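Furkham Table Cover, Teal

Product code: FK-24T
Range: Petstead Worktop
Made by: Ulstead Textiles

Overview

The Furkham is a smooth-faced cloth for packing tables and sorting benches. It is supplied hemmed on all four sides and lies flat without clips on tables up to 70 cm deep. The teal-blue colour gives clear contrast with white, orange and clear packaging, so packets and bottles can be picked out quickly under ordinary ceiling lights.

Bottles may be laid on their sides towards the edges, with packets kept to the middle.
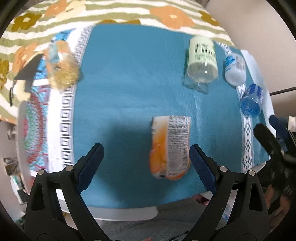
Specification

Depth: 70 cm
Hem: 12 mm, double stitched
Colours: teal, stone
Pack size: one cover, or trade carton of 13

Care

Machine wash at 30 degrees with similar colours. Do not bleach. Line dry and iron on the reverse side at a low setting. Small spills should be blotted, then wiped with a damp cloth.

Ordering

Single covers leave the Gunawan warehouse within 24 hours, Monday to Friday. Trade cartons are made up to order. Unwashed covers may be returned in their original wrapping.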